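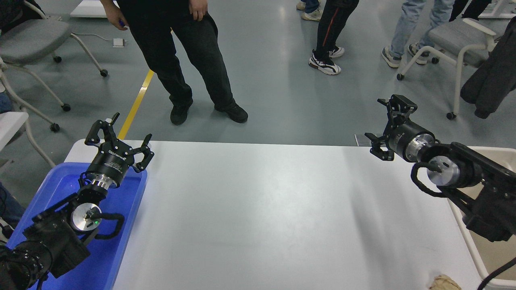
A long white table, with a blue tray on the left.

Print this page | E-mail this page
Search Neresville Kids: type a word here Go

Why do tidy-up tables have trays and bins?

I love a clear table! Give me a big white one and I'll want to spread my whole sticker collection on it (over 700, if you're asking). But then where does everything go?

A tray is shallow, with a little rim all the way round. You can see what's in it straight away, so it's great for pencils, beads or counters. Put one at the end of your table and small things won't roll off.
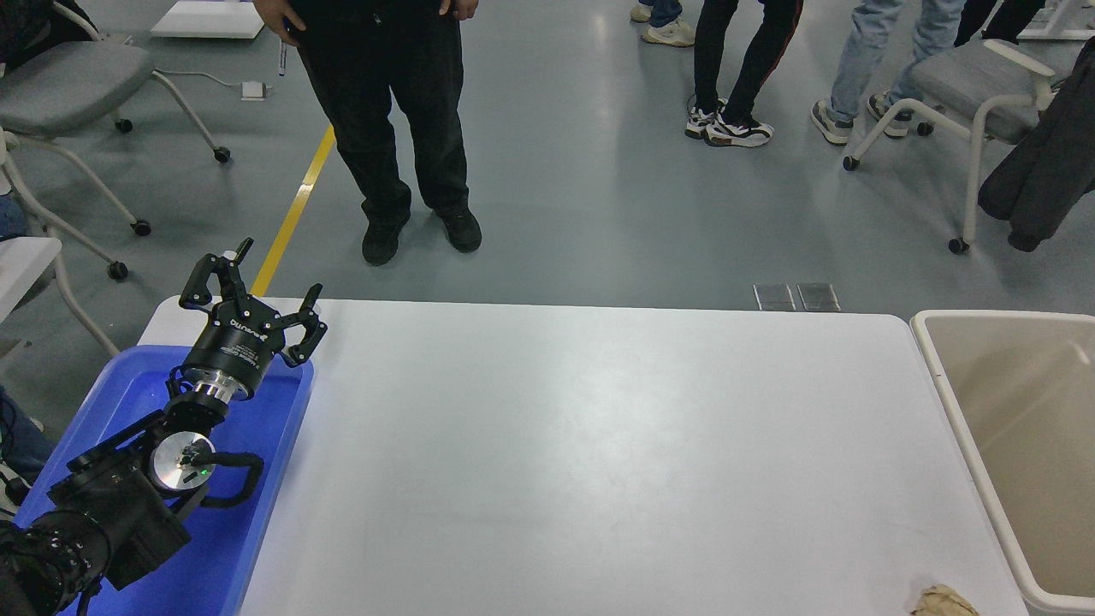 What about the bin?

A bin is deeper. The big cream one by the table has a thick, rounded rim, and a rim like that is kinder to your fingers. Bins are good for bulky stuff, and for scrunched-up paper too. Try a throw from 3 steps back!

Related
Why is paper crinkly?
Who paints lines on floors?
Sorting games from Vullow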